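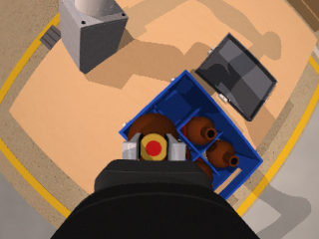

Wrist view in sim, gripper over the blue crate.

Notebook, bottle task, September
Print this entry | E-mail this entry

Great run today! Sharon and I finally got the Kirkero scene collecting overnight without babysitting, and the log shows 582 episodes kept. Target is 2,000 before Masanobu K. starts the next training pass, so we're well on the way.

I spent the morning scrubbing through wrist video and I really like how much the shadows do for us. The arm throws a long one across the table, and the light direction is randomized per episode now (Tetsuya's patch), so the policy can't lean on one fixed pattern. 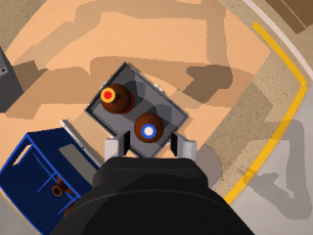
Cap colors are the other thing I'm excited about. Red with a yellow ring and white with a blue ring read clearly from overhead, even when the bottle bodies are nearly the same brown. Lucía wants to use them in the language labels: "pick the blue-ringed one" instead of "pick bottle 2." I'm all for it, and it's a small change to the label script.

Less good: 34 episodes thrown out for gripper-housing occlusion. The black body eats the whole bottom of the wrist view, and anything low in the crate goes with it. Try tilting the camera a little before anyone touches the reset poses.
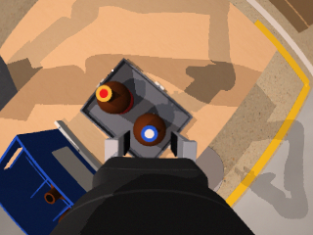
Book 2, p. 34

Open-finger approaches at the near corner of the tray need more variety. Too many of ours come in from the same side. Asked Furukawa if the Ison sampler can jitter the approach angle; he thinks yes, by tomorrow afternoon.

To do: rerun the seed list, rename the Prevunberg folder, send Lucía the label draft.

Contact: Ichikawa bench, ask for Sharon Shirima | © Ichikawa Lab | Back to top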